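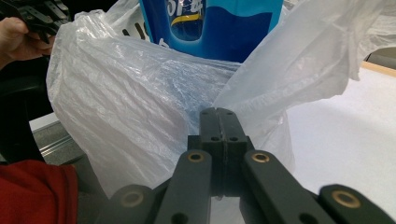
Bagging work with the hand-held grippers.

About Iruver

Iruver tests whether machines can do ordinary chores, and we publish what we find. The chores are the ones people do at home and on the floor of a small shop or warehouse: bagging, folding, wiping down, stacking, sorting, putting things back where they came from. We don't build robots and we don't sell them. Our income comes from testing fees, training workshops and a small number of research contracts.

The company was started by Joyce Makokha and Eoin Costello. Joyce had managed the packing floor at Ollcombe, a mail-order grocer, and had sat through a good many demonstrations of equipment that worked well in the showroom. Eoin was a mechanical engineer who had designed some of that equipment. They agreed that buyers needed a fair test done on their own sort of goods, with the results written down in words a floor manager could use.

What we test

We keep a list of 177 chores. Each has a written start, a written finish and a time limit taken from a person doing the same job at a normal pace. A machine attempts each chore 100 times with the items moved between attempts. We record every attempt, including the ones where a member of staff has to step in.

Goods are bought from regular shops. If a package gets crushed or torn in testing, we note it and replace it. We don't swap an item for an easier one after testing has begun, and we don't let a supplier choose the bag.

Plastic bags are a large part of the program. A thin bag has no fixed shape, it clings to itself, and the opening moves when you touch it. A person holds one side with one hand and works with the other without thinking much about it. For a machine, finding the edge of the film and keeping the mouth open is often harder than picking up whatever is going inside. We run bagging chores with empty bags, part-filled bags and bags that need to be tied.

How the work is done

Many of our chores are first done by people using hand-held grippers, one in each hand. The person sees what the gripper is doing and feels some of the resistance, but has only the two finger pads to work with. This tells us whether a chore can be done with that style of hand at all. If an experienced operator can't open a bag with it, there is little point in blaming the software.

Erasto Minja runs the operator team. New operators spend their first two weeks on the plain chores (cups, boxes, folded towels) before they go on to film, cord and loose clothing. Operators are employees on regular hours and are paid the same rate whether an attempt succeeds or fails.

After the hand-held work, a chore moves to the machine bench. Suppliers bring their own arm and software, and we supply the table, the goods and the instructions. A full test takes nine working days. We give the supplier a draft report and a week to correct errors of fact. They can add a written reply, but they can't have a result removed.

Where things stand

People ask us whether a machine can do the housework yet. For most homes, the answer is no. On our list, rigid items of a known shape are handled well by several systems, provided there is room on the counter and nothing is stacked. Wiping a flat surface is also in fair shape. Folding has improved, though it is slow, and a shirt that starts inside out will still stop most systems.

Bagging is mixed. Machines that use a frame to hold the bag open do well on a packing line where every bag is the same. Machines with two general-purpose arms and a loose bag do poorly on speed and only a little better on completion. Taking the garbage out, from lifting the bag to fitting a new liner, has not been completed within the time limit by any system we have tested.

The shop floor is further ahead than the kitchen. A shop can change its shelving, its cartons and its hours to suit a machine. We tell clients to work out the cost of those changes before they look at the price of the arm.

Our clients

We have completed some 355 chore tests for suppliers and buyers. Prako uses our bagging results when it reviews packing equipment. Abdella, which operates seniors' residences, asked us to look at laundry sorting and tray clearing, and chose to wait on both. We regard that as a useful result.

Our people

Joyce Makokha, Managing Director. Looks after clients and the chore list.
Eoin Costello, Technical Director. Responsible for the machine bench and all final reports.
Erasto Minja, Operations Lead. Hires and trains operators.
Esther Mabula, Data and Records. Keeps the attempt logs and answers questions about our scoring.
Faraji Kariuki, Workshops. Teaches our one-day course for floor managers who are considering automation.

Visiting

The test floor is open to visitors on Friday afternoons from 1:30. Closed-toe shoes are required. Please book ahead through the office, as we close the floor when a supplier's test is under way. There are no visits in December, when we rewrite the chore list for the coming year. Suggestions for new chores are welcome at any time and should include the items used, the starting arrangement and what counts as finished.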